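Rope dog toys: how do you clean them, and when do you throw one out?

Posted in Pets > Toys and Gear
2019-04-22

Dineo
Hi all! We have two dogs who are completely in love with braided rope toys. There's one in every room of the house at this point, and they smell like, well, a pond. I tried washing one by hand with dish soap in February and it came out stiff as a board, and it still had a whiff to it after I left it on the radiator overnight.

What does everyone do with theirs? Washing machine? Dishwasher? I read somewhere that you can microwave them but that makes me nervous. Also, how frayed is too frayed? Our younger one likes to pull the strands out one at a time and I keep finding bits of string on the rug. They're the plain cotton kind, no rubber parts, no squeaker.

Thanks so much, I love this site!

3 replies

Becerra
Oh, rope toys! I have washed so many of these, and the washing machine is your friend. Shake the crumbs and dried mud off outside first, then put them in a mesh bag so the loose ends don't wrap around everything else in there. Warm wash, half the soap you'd use for clothes, and run the rinse twice. I'd bet your stiff one was leftover soap. Cotton rope hangs on to it like crazy, and you can squeeze and squeeze under the tap and still get suds out of the middle.

If they really stink, soak them before the wash. I use one part white vinegar to two parts water in a bucket, for 15 minutes, and push them under with a spoon now and then because they love to float. Rinse before they go in the machine. The vinegar smell goes away as they dry, I promise!

Drying is where most people go wrong (me too, for years). The outside feels fine and the inside of the braid is still damp, and then you get that pond smell right back. Twist the rope against the braid so it opens up a little, hang it where there's moving air, and give it a full day or more. A fat one might need two. In summer I clip mine to the line with the socks and they come in smelling wonderful.

As for the microwave, I wouldn't. People do it with wet rope, but if a spot dries out it can scorch, and some toys have a bit of wire or a plastic core you don't know about.

On fraying: fuzzy ends are fine, and I just trim them with kitchen scissors. Once a knot is coming undone or you can see whole strands hanging out of the middle, I throw it out. Swallowed string can be really serious for a dog, so with your strand puller I'd put the ropes up in a cupboard between play times and bring them out for tugging while you're right there. If you think a long piece went down, call your vet.

Eltasel
dishwasher top rack, no soap, works for me. takes 50 minutes on the short one

Flakine
Yes to everything about the drying! One thing to add: look for a short, chunky braid when you buy the next one. The strands are packed together and there's less dangling string for a dog to grab hold of. Ours has held up so much better than the long skinny one with tassels that we had before. It does take longer to dry, so I keep a spare and swap them on wash day.

I like the undyed tan ones too, you can see right away when they're grubby. The chunky kind I mean is like the one lying on the table by the red block:
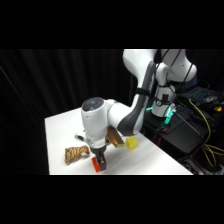
Chunky braided rope toy in light brown and beige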